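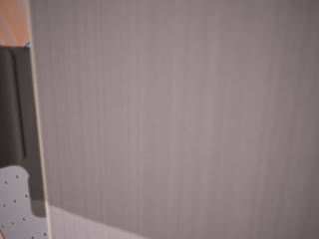

Saulius Navickas wrote in to ask whether he has to wipe the Pluton hotspot before changing networks. No, you don't! I swap mine all the time, and the old settings stay put.

Step 4. Setting the talkgroup

1. Log in to the dashboard and open the Nument page.
2. Type your DMR ID, then pick the Ebihara server from the list.
3. Set the hang time to 12 seconds (I like it long, my club is full of slow talkers).
4. Save, and wait for the green light.

Note: the log holds 400 calls, then starts over.

Caution: never key up without the antenna screwed on. I did it once and cooked the board.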